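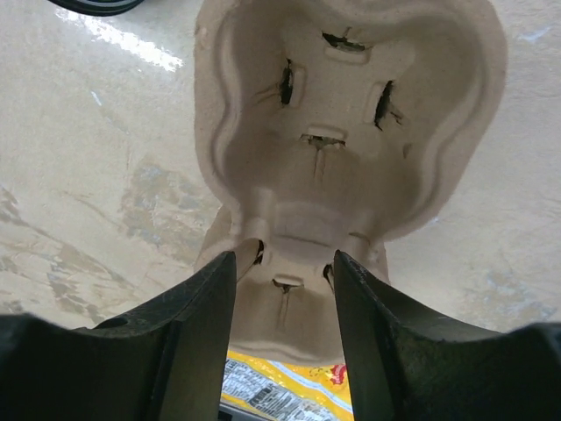
# Keep a packaging diary with me this December?

Hi! I'm Eustaquio Mendoza, and I want to know what comes into your house wrapped around other things. Boxes, bags, foam, bubble wrap, those gray and tan pulp trays that hold a blender in place, the twist ties, the little packets that say do not eat. I'm looking for people in and near Manríquez who'd be willing to write it all down for a month and let me read what they wrote.

The project is called Baleo and it's small. It's me most of the time, plus Braulio Arellano on the numbers, and we work out of a shared room on the second floor at Kirkano (the door next to the copy shop, push hard). We did a first round last year, when people sent in 1204 diary entries. I read every one of them, some of them twice. A woman wrote half a page about a cookie tin she has been mailing back and forth with her sister since they were in college, and I still think about that tin.

So now I'd like to do it again, only bigger and with better questions.

## What you'd be doing

You get a notebook. It's a paper one, about the size of a paperback, and there's a page for each day. Whenever something comes into the house in packaging, you jot down:

- what the thing was (you can be vague, "gift" is fine)
- what it was packed in, in your own words
- who opened it
- where the packaging went, and if it's still sitting in the hallway, write that

That last one is the part I care about most. We know a fair amount about what gets put out at the curb, and very little about the stuff that stays. Closets full of boxes that might come in handy! Egg cartons saved for a neighbor with chickens! The big box a TV came in, kept for years in case of a move. If you're a saver, please, please write to me. If you throw everything out within five minutes of getting it open, I want you too. I've got too many savers already, to be fair, because savers like talking about it (I'm one of them).

Most days it takes a couple of minutes. Some days nothing comes in and you just put a line through the page. The days before the holidays can get long, and if you fall behind, catch up from memory and put a little M next to it so Braulio knows.

There are also two visits. I come by once near the start, drop off the notebook and ask you to show me wherever you keep packaging, if you keep it. Then I come back at the end to pick the notebook up and we talk for an hour or so, usually over coffee. I'll bring something to eat. I don't open cupboards, I don't take pictures of your home unless you say it's okay, and I really don't mind a mess.

## Who I'm looking for

Anyone 18 or over who gets their mail in Manríquez or close enough that I can take the bus there. One notebook per household, though you can all write in it, and last year the best handwriting belonged to a nine-year-old.

I'd especially like to hear from:

- people who live alone
- households with a baby or a toddler (so many boxes)
- anybody who sells things from home and reuses what they get
- people who moved in the last year
- folks who hardly ever order anything and think they'd be boring, because I get almost none of you

You don't need to know a thing about recycling. I'm not checking whether you sort correctly. A few people last time apologized to me in the margins for throwing out foam, and I felt bad about that, so let me say it up front this time: put down what you did and leave it there. You can write in English or Spanish or switch halfway down the page. 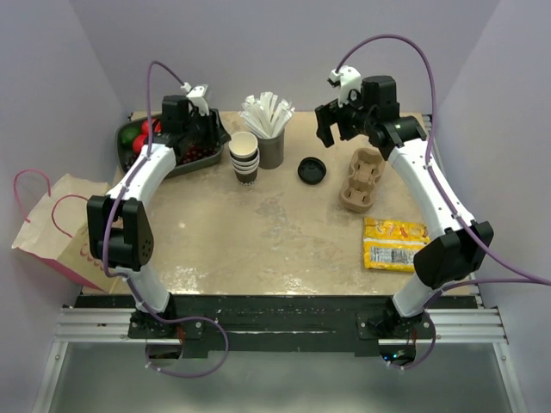 Now, the money. You'd get $300 for the full month, half when I drop off the notebook and the other half when I collect it. If you have to stop partway, you keep the first half, no hard feelings, and I'd still love to have the pages you did fill in. We can pay by check or bank transfer. I can't do cash, I asked.

## What happens to your notebook

Braulio types it up, takes out names and addresses, and gives it a number. After that the only people who see the paper version are the two of us. The typed entries go into a database called Dorik, which Braulio built and is very proud of, and which now has 271 different words for kinds of packaging in it, all from people's own diaries. (Try to guess how many ways there are to say "that crinkly stuff.") If you want your notebook back at the end, tell me and I'll mail it to you once it's typed. Plenty of people wanted theirs.

We'll put together a plain report in the spring and everybody who took part gets a copy before it goes anywhere else. If there's a quote from you in it, you'll be able to say no to it.

## A few things people ask me

**Does food count?** Groceries you carry home yourself don't count, or you'd be writing all night. Delivered food does.

**What about packages I wrap to send?** Yes please! Write down what you used and where you got it. There's a separate section at the back of the notebook.

**I'm away for a week over the holidays.** That's fine, tell me the dates when you sign up. If you're staying with family and feel like noting down what they get, do, but ask them first.

**Can my roommate do it too?** Same notebook, same payment, sorry. You'll have to work that out between you.

## How to sign up

Send me a short note, or come by Kirkano in the afternoon and leave one in the Baleo mailbox. Give me your first name, your neighborhood, who you live with, the best way to reach you, and the last thing you got in the mail and what it came in. That's the whole application. I'd like to have everybody's note by 25/11/2024 so I can plan the visits, and I'll write back to all of you either way.

If you're on the fence, write anyway and ask me whatever you want. And if you know someone with a garage full of boxes, pass this along to them.

Eustaquio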